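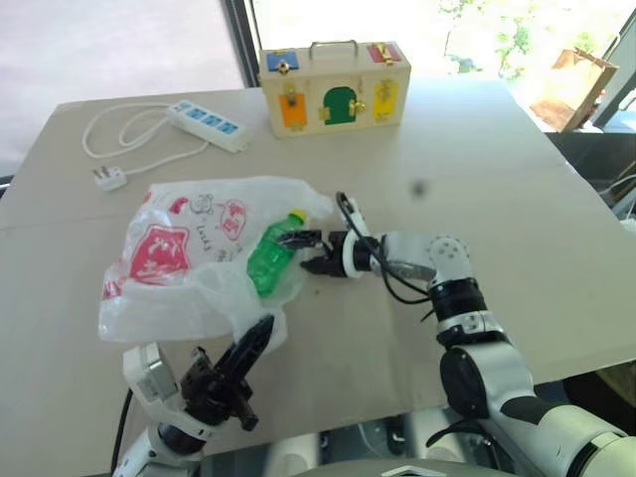
**Tulasov hand controllers, two months of use**

I bought the pair for 700 dollars to teach our two arms some simple table work, mostly bottles and shopping bags. My colleague Yanti Saragih did half of the recordings, so this is the opinion of two people.

The good: the grip trigger is very fine. With a soft plastic bottle you can close slowly and stop before the sides bend. Yanti needed one afternoon to learn it, I needed three. We have now 400 recordings and the controllers still have no play in the joints.

The less good: you feel nothing back from the arm. Thin bags are difficult for this reason, and I still look at the fingers all the time. The left wrist also drifts a little after long work, and calibration must be repeated from the start. The manual explains this step badly.

Skanport, the shop, answered my email in two days and sent a better cable for free.

Four stars of five. I would buy them again, but not for work with cloth.

Miroslava Dovhaniuk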